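Häufige Fragen zum Fitnessarmband Flera 2

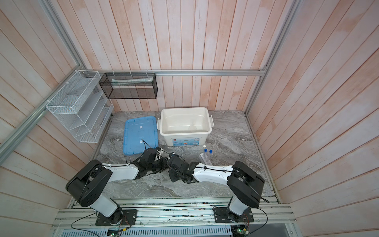
Abteilung Wearables und Zubehör — Kundendienst Visdale

Stand: 2015-09-28

Die Antworten gelten für das Flera 2 ab Firmware 2.1. Für das Vorgängermodell ohne Pulssensor gibt es eine eigene Seite. Die Angaben zur App beziehen sich auf Gelldale Sync für Android und iOS.

ALLGEMEINES

Welche Telefone werden unterstützt?
Vorausgesetzt werden Bluetooth 4.0 (Low Energy) und Android ab Version 4.4 oder iOS ab Version 8. Einzelne Android-Geräte erfüllen diese Bedingung formal, brechen die Verbindung aber nach kurzer Zeit im Standby ab. In diesem Fall ist die App von der Akku-Optimierung des Herstellers auszunehmen. Windows Phone wird nicht unterstützt.

Lässt sich das Armband ohne Telefon betreiben?
Ja, mit Einschränkungen. Schritte, Puls und Schlafdaten werden bis zu 21 Tage im Gerät gespeichert und bei der nächsten Synchronisation übertragen. Danach werden die ältesten Datensätze überschrieben. Die Ersteinrichtung ist nur mit der App möglich.

Wo finde ich die Seriennummer?
Auf der Innenseite des Moduls, nach Entnahme aus dem Band, sowie in der App unter Gerät > Info. Die Modellnummer lautet bei allen Farbvarianten 2561 und ist nicht mit der Seriennummer identisch.

EINRICHTUNG UND KOPPLUNG

Das Armband wird in der App nicht gefunden.
Bluetooth am Telefon aus- und wieder einschalten. Ist das Armband bereits in den Bluetooth-Einstellungen des Telefons gelistet, muss der Eintrag dort gelöscht werden; die Kopplung erfolgt ausschließlich über Gelldale Sync. Unter Android ab Version 6 muss zusätzlich die Standortberechtigung erteilt sein.

Kann ich das Armband mit zwei Telefonen koppeln?
Nein. Das Modul verwaltet genau eine Kopplung. Beim Wechsel des Telefons zuerst in der alten App „Gerät entfernen“ wählen, dann am neuen Telefon einrichten. Steht das alte Telefon nicht mehr zur Verfügung, hilft nur das Zurücksetzen (siehe unten).

Uhrzeit falsch nach Reise in eine andere Zeitzone
Die Uhrzeit wird bei jeder Synchronisation vom Telefon übernommen. Eine manuelle Einstellung am Armband ist nicht vorgesehen.

AKKU UND LADEN

Wie lange hält der Akku?
Bei Pulsmessung im Intervall von zehn Minuten fünf bis sieben Tage. Mit dauerhafter Pulsmessung sinkt die Laufzeit auf zwei Tage. Benachrichtigungen mit Vibration wirken sich ebenfalls aus — vor allem bei Gruppenchats.

Die Ladeanzeige bleibt unter 100 Prozent stehen.
Kontakte am Modul und in der Ladeschale mit einem trockenen Tuch reinigen. Keine Lösungsmittel verwenden. Das Modul danach vollständig entladen und einmal ohne Unterbrechung laden. Bleibt die Anzeige weiterhin stehen, liegt meist ein Kalibrierfehler vor, der mit Firmware 2.3 behoben wurde.

Darf ich ein Schnellladegerät verwenden?
Die Ladeschale begrenzt den Strom selbst. Netzteile mit mehr als 5 Volt Ausgangsspannung ohne Aushandlung sind nicht zulässig. Eine kürzere Ladezeit ergibt sich durch ein stärkeres Netzteil nicht.

MESSUNG

Der Puls wird zu hoch oder gar nicht angezeigt.
Das Modul soll einen Fingerbreit oberhalb des Handgelenkknochens anliegen, ohne einzuschneiden. Tätowierungen, kalte Haut und starke Armbewegung stören die optische Messung. Die obere Grenze des Messbereichs liegt bei 189 Schlägen pro Minute, Werte darüber werden als Lücke aufgezeichnet. Das Flera 2 ist kein Medizinprodukt.

Warum zählt das Armband beim Autofahren Schritte?
Vibrationen auf schlechter Fahrbahn können als Schritte erkannt werden. Seit dem Update vom April ist der Filter strenger eingestellt. Einzelne Fehlzählungen bleiben möglich.

FIRMWARE UND ZURÜCKSETZEN

Wie wird ein Update eingespielt?
Gelldale Sync meldet verfügbare Versionen beim Start. Der Akku muss mindestens halb geladen sein. Während der Übertragung Telefon und Modul nebeneinander liegen lassen und die App nicht schließen. Bricht der Vorgang ab, startet das Modul mit der bisherigen Version.

Wie setze ich das Gerät zurück?
Modul in die Ladeschale legen, Taste gedrückt halten, bis die Anzeige zweimal blinkt. Nicht synchronisierte Daten gehen dabei verloren.

BÄNDER UND ERSATZTEILE

Passen Bänder anderer Hersteller?
Das Modul sitzt in einer eigenen Fassung, Standardbänder mit Federsteg passen nicht. Geprüft sind die Silikon- und Textilbänder von Intarasuk. Für Schäden durch ungeprüfte Bänder besteht keine Gewährleistung.

Ist der Akku austauschbar?
Nicht durch den Anwender. Das Gehäuse ist verklebt und verliert beim Öffnen die Dichtigkeit. Der Tausch erfolgt als Modultausch über den Kundendienst, Seriennummer und Kaufbeleg bitte bereithalten.

Redaktion der Seite: Valentin Plattner
Technische Prüfung: Anong Duangkaew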